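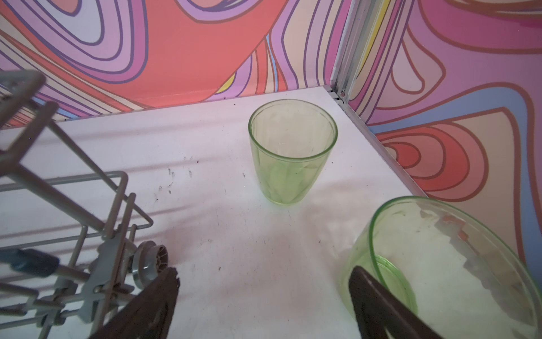 Ticket 3913: Green tumblers coming out cloudy
Status: Solved (leaving open for comments until the end of the month)
3 min read

Opened Aug 23, 2025

Hi all! I love these glasses and I want to save them, so I'm writing everything down as I go. They're the light green see-through tumblers, the ones with the faint ridges up the lower half and a slight taper to the base. We bought them in May from Tostley for the Ondon break room and they looked fantastic against that wild swirly wall pattern, all coral and pink and lavender. Now some of them look streaky on the inside. Set one down on the white table and you can still see the wall through it, but on the bad ones it's like looking through a bathroom window.

What I know so far:
- Same shelf, same dishwasher, same cycle for all of them.
- The clear glasses from the old set look fine. (They're thicker and they live on the top rack. Might matter, might not.)
- A fingernail doesn't catch on anything, so I don't think it's scratches.
- Dish soap and a sponge did nothing at all.

Question for whoever has been through this: is it film or is it etching? If it's film I'm thrilled. If it's etching I guess we own frosted glasses now.

Reply 1

Film comes off, etching doesn't, and there's a cheap way to find out. Put plain white vinegar in one bad glass, fill it right to the rim, leave it five minutes, then rinse in warm water and dry it with a cloth that has no fabric softener in it. Hold it up to a window when it's fully dry. Don't judge it wet, every glass looks perfect wet.

Also, which detergent are you on? And do you have a softener in the machine or is it straight tap water?

Update from me

Detergent is the Niven tablets, one per load. No softener. The rinse aid light has been on for I don't know how long, and I'm a bit embarrassed to say I thought it was the door light.

Did the vinegar test on the worst glass. It's so much better! There was a line where I hadn't filled it all the way up, clear below and hazy above, and I walked it over to three different people to show them. So: film. Very happy.

Reply 2

Great result. That's hard water for sure. Do the rest in a batch so you aren't pouring vinegar into glasses all afternoon. Big plastic tub, warm water, 500 ml of vinegar, glasses on their sides so the air gets out of them. Turn them once. Take them out one by one, because wet tumblers knock against each other and the rims will chip before the bases do.

Then fill the rinse aid and set the dial to 3. If you get rainbow smears after that, go down one.

Update from me

Batch done. What I did, for the next person:

1. Soaked for fifteen minutes, turned, soaked for ten more.
2. Wiped the insides with a bottle brush. The soft one with the foam tip, the wire one stays in the drawer.
3. Rinsed warm, stood them upside down on a rack with gaps between.
4. Polished with the Memix cloths. These are wonderful, please don't use them on the counters.

Two still had a faint streak near the bottom, down in the ridges. A paste of baking soda and water on a fingertip got one of them. The other needed a second soak and now I can't pick it out from the rest.

Filled the rinse aid too. It took a surprising amount. Light is off.

Reply 3

Seconding the top rack idea from your first post. The ridges hold water if the glass leans the wrong way on the bottom rack, and it dries there and leaves the mark. We had this with ticket 198, different glasses, same pattern of streaks. Moving them up and skipping the heated dry fixed most of it. Open the door when the cycle ends and let them air out.

Update from me

Moved them up, heated dry is off, door gets propped open with a wooden spoon. Four loads in and they're coming out clear, that lovely pale green all the way down. I've taped a note inside the cabinet door with the rack, the dial number and the vinegar amount.

One leftover question: can lemon juice stand in for the vinegar? The smell hung around the break room until lunch and I've had comments.

Reply 4

Citric acid powder works and doesn't smell. One tablespoon to the same tub of warm water. Lemon juice will do for a single glass, just strain the bits out first.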